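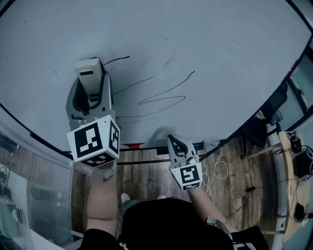

Handheld demonstration is a method of gathering examples for a learning system in which a person performs a task directly, without a robot present. The operator holds a gripper in each hand, and the motion of the hands is recorded for later training. In whiteboard work, a marker holder on one gripper is pressed to the board and leaves thin black lines, among them short strokes and long zigzags. Square black-and-white markers mounted on both grippers allow their position to be tracked.

The Vullano collection, begun in June, contains 3275 recordings of drawing and wiping tasks. Of these, 1599 use both hands. Operators complete about 200 recordings before their work is reviewed.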